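Linwood Site Services
Kitchen practice room: weekly walkround, with comments
Date: 2023-08-14
Checked by: Amber Dobson
Second pair of eyes: Kuo-hua Tsao
Form replaces the 2013 version, which had a whole page on the photocopier.

1. Gripper jaws open and close fully, both units
OK. One was stiff on first squeeze. Kai-wen Siu says it's always like that on Mondays and so is he.

2. Finger pads secure, no peeling
Action needed. One pad lifting at a corner. Glue ordered from Clekau, order 689. Tape is not a repair, whatever the tape says.

3. Pivot pins tight
OK.

4. Wrist and grip breaks taken
Not OK. Rule is 15 minutes off after each long block. The log shows breaks at perfectly regular times in the same pen, so I asked. Pin-yu Chung's thumb has been sore since February. She used to do this job with her hands, and she'd like it noted that her hands never needed a handover sheet. Noted.

5. Hob off and cool before pans are moved
OK. Sign is up. Second sign, telling people to read the first sign, has been taken down.

6. Floor clear, nothing trailing
OK after we moved a bag. Owner has been spoken to (me).

7. Two people at one counter: elbow room
Partly OK. Fine if they agree who goes first. The new rota puts two on together all afternoon and was drawn up by someone who has never shared a kitchen.

8. Cleaning of pads between food items and washing-up
OK. Adds roughly 20 minutes to a shift. It isn't in the shift plan, so officially it takes no time at all.

9. Staff told what the recordings are for
Not OK. Hok-lam Tang gave the talk to the morning group only. The afternoon group have worked out their own version, in which they are all replaced by Easter. Talk to be repeated, with the job grades on paper this time.

10. Stop button on the Indent arm next door
OK. Tested twice, the second time because Kuo-hua enjoyed the first.

Open items: 2, 4, 7, 9. Item 4 goes to Hok-lam today. The rest by next walkround.

Signed: A. Dobson, K. Tsao
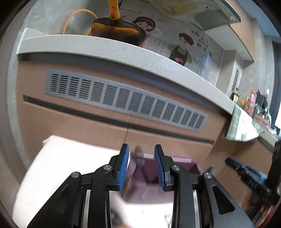
Can someone with a sore wrist ask to come off gripper work for the day?

Tell the shift lead before you start and you'll be moved to sorting or labelling at the same rate of pay. You don't need a doctor's note for a single day, but write it in the log so the pattern gets picked up.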